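How a Bowl Is Born

Look in your kitchen. I think you will find a bowl there in less than a minute. People have made bowls for a very long time, and the shape did not change much. It is round, it is open at the top, and it holds things. But where does the shape come from?

Let us start with clay. Clay is very fine earth mixed with water. When it is damp, you can push it with your thumb and it stays pushed. The potter puts a ball of clay on a wheel, and the wheel turns. With wet hands she opens the middle and pulls the walls up, slowly.

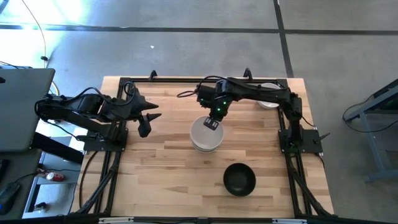

After this the bowl must dry. If it dries too fast, it can crack, so potters have patience. Then it goes into a special oven, which is called a kiln. A kitchen oven is much too weak for this work. The first firing often reaches more than 900 degrees Celsius! The clay becomes hard, and it will never be soft mud again.

Next comes the glaze. Glaze is a thin coat, a bit like glass, and it melts in the kiln during a second firing. It can be shiny or dull, and it comes in many colors. It also helps to keep soup from going into the clay.

Why do many bowls get narrow at the bottom? One reason is that a bowl with sloping sides can sit inside another bowl, and then your cupboard has more room.

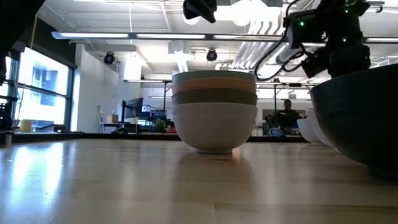 Trinity Brannigan writes that in her house the bowls always stick together, and she asks if this means they were made badly. No, Trinity. Two bowls of nearly the same size can grip each other, mostly when there is a little water between them. Dry them well before you put them away, and ask a grown-up if they are stuck.

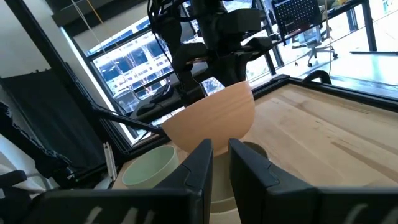
Not every bowl begins as mud. Some are cut from a block of wood that spins on a machine called a lathe, while a sharp tool takes away thin curls. A tree grows a new ring of wood in most years, and the cut goes through these rings. This is why you can see faint lines on the outside of the tan bowl, going up and down. Wooden bowls do not like to lie in water for a long time, so wash them quickly and wipe them with a towel.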